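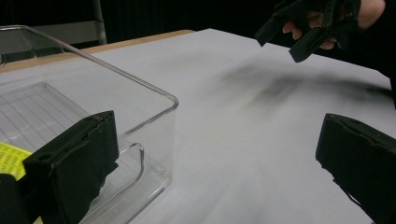
TEA IN THE BARREL
Speaker notes, October tasting evening, Ketstead
Elif Naz Baysal

Start before they sit down properly. Pour sample one while people are still fighting with their coats. Don't say what it is.

Opening
Good evening. I've been blending tea for 11 years and making cider for three, and I'm only allowed to be smug about one of them. Tonight is about what happens when the two share a bucket.
(Wait. Somebody will say "like a hard iced tea?" Smile. Say no. Say it's a fair question.)

Why tea and cider
Cider makers talk about tannin all day long. Tannin is the dry grip on your gums, the thing that makes you want another sip or a glass of water, depending on who made it. Proper cider apples have plenty. The apples most of us can buy around here were grown for lunchboxes and have almost none. So you press them, you ferment them, and you get something that tastes like a polite white wine with no opinions.
Tea is full of tannin. Small cider makers have been tipping a mug of strong black tea into the fermenter for ages, usually without putting it on the label. I did it too. I was a tea person, and it still took me two seasons to wonder whether the kind of tea mattered.
It does. Pause here, let them drink.

Sample one: Plastbridge
Base cider, dessert apples, nothing added. Ask for words. You will get "light" and "clean." Someone kind will say "refreshing." Write them on the board anyway.

Sample two: Plastbridge with black tea
Same cider, black tea added after fermentation, steeped cold for nine hours. Ask them where in the mouth they feel it. Sides of the tongue, gums. Don't lead them. (Last time I led them and they found tobacco, leather and a hint of cedar, all of which I had made up on the way over.)
Point out that it isn't any more bitter than a cup of breakfast tea. If it is, I left the leaves in too long and we move on briskly.

Sample three: Sernberg
Smoked tea. This one splits a room. Half of you will think of bacon and the other half will think of a wet tent. Both are correct. Serve with the hard cheese, never the blue. We tried the blue.
Story here if time: the first Sernberg was 46 bottles, and I gave most of them away as presents. I have received very few presents since.

Cold or hot?
They'll ask. Hot water pulls everything out fast, the nice parts and the harsh parts together. Cold water takes hours and is gentler. For blending I go cold, and I add a little at a time, tasting as I go. You can always add more tea. Nobody has yet worked out how to take it back.
Also: loose leaf in a boiled muslin bag. Not the flavored stuff with oil on it. Oil makes an odd film on top and the cider looks like a parking lot after rain.

Sample four: Türkmen
The one I'm proud of, so try not to talk over it. Black tea again, brewed long and strong the way my aunt made it, diluted with cider where she'd have used hot water. It's named after her side of the family. She doesn't drink and considers the whole thing a waste of tea.
Serve this slightly warmer than the others. Small glasses. Ask for words again and compare with the first list on the board.

Numbers slide (keep it short)
Last season's output was 1,838 bottles, all ciders together. The plain one still outsells everything — I mention this so you know I'm not getting rich on smoke.

Questions
Likely ones: caffeine (yes, a bit, you'd need to try hard). Green tea (tried it, tasted like a lawn). Milk (please leave). Can you do it with store-bought cider (yes, pick a dry one, brew the tea strong, let it cool, go in by the teaspoon).

Collect the glasses before the raffle, or they walk. Spare muslin bags are on the side table, one per person.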